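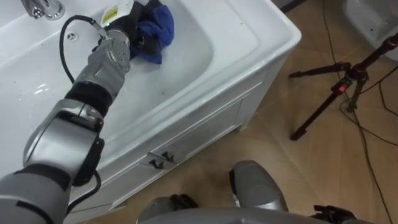
Kapitel 9
Das Waschbecken: kleine Fläche, große Wirkung

Kaum ein Gegenstand in der Wohnung wird so oft benutzt wie das Waschbecken. Morgens Zahnpasta, mittags Seife, abends Make-up und Rasierschaum, dazu jedes Mal Wasser, das Spuren hinterlässt. Und doch genügen ein feuchtes Tuch und ein paar gut gesetzte Handgriffe, damit Keramik und Chrom wieder glänzen! Wer einmal verstanden hat, was dabei auf der Oberfläche passiert, putzt danach mit anderen Augen (und meistens mit weniger Mittel).

In Kapitel 8 ging es um Böden, also um große, ebene Flächen. Jetzt wird es kleinteiliger. Ein Becken hat Wölbungen, einen Rand, einen Ablauf und oft einen Überlauf, und jede dieser Stellen verlangt eine etwas andere Bewegung. Der Beckenboden lässt sich in weiten Kreisen wischen. Am Rand führt man das Tuch besser in einem Zug entlang, sonst schiebt man den Schmutz nur in die Ecke. Rund um die Armatur hilft ein gefalteter Zipfel, mit dem man auch hinter den Auslauf kommt.

Was bleibt im Becken zurück?

Drei Arten von Rückständen begegnen uns hier immer wieder. Kalk entsteht, wenn hartes Wasser verdunstet; er ist alkalisch und löst sich in milder Säure. Kalkseife bildet sich aus Seife und den Härtebildnern des Wassers und legt sich als grauer, leicht schmieriger Film auf die Glasur. Dazu kommt loser Schmutz: Haare, Fusseln, Staub. Auf weißem Porzellan fällt schon ein einzelnes dunkles Pünktchen auf, und das ist für den Unterricht ein wunderbarer Vorteil, denn das Ergebnis jeder Wischbewegung ist sofort zu sehen.

Das richtige Tuch

Ein blaues Tuch im weißen Becken hebt sich gut ab, doch wichtiger als die Farbe ist die Faltung. Zerknüllt berührt ein Tuch die Fläche nur an wenigen Stellen. Zweimal gefaltet bietet es acht saubere Seiten, die man der Reihe nach verbrauchen kann. Probieren Sie beides aus, der Unterschied ist verblüffend! In vielen Betrieben sind die Tuchfarben zudem festen Bereichen zugeordnet. Unser Musterbetrieb, das Gästehaus Rätsep mit seinen 68 Zimmern, dient in diesem Kapitel wieder als Übungsfall; seinen Farbplan finden Sie im Anhang.

Unterbau und Griffe

Das Wasser hört nicht am Beckenrand auf. Tropfen laufen an der Front des Waschtischschranks herab und sammeln sich in den Vertiefungen gerahmter Fronten. Auch die Griffe gehören deshalb zum Arbeitsgang, immer zuletzt und mit einer frischen Tuchseite.

Nach diesem Kapitel können Sie
- Kalk und Kalkseife unterscheiden und das passende Mittel wählen,
- ein Becken von oben nach unten reinigen und trocken polieren,
- einen Arbeitsplan für 17 Waschplätze aufstellen.

Zum Einstieg

Betrachten Sie vor dem Weiterlesen Ihr eigenes Waschbecken bei seitlichem Licht. Notieren Sie, wo sich Beläge gebildet haben, und wischen Sie zunächst nur die linke Hälfte. Ihre Notizen brauchen Sie in Abschnitt 9.1 wieder.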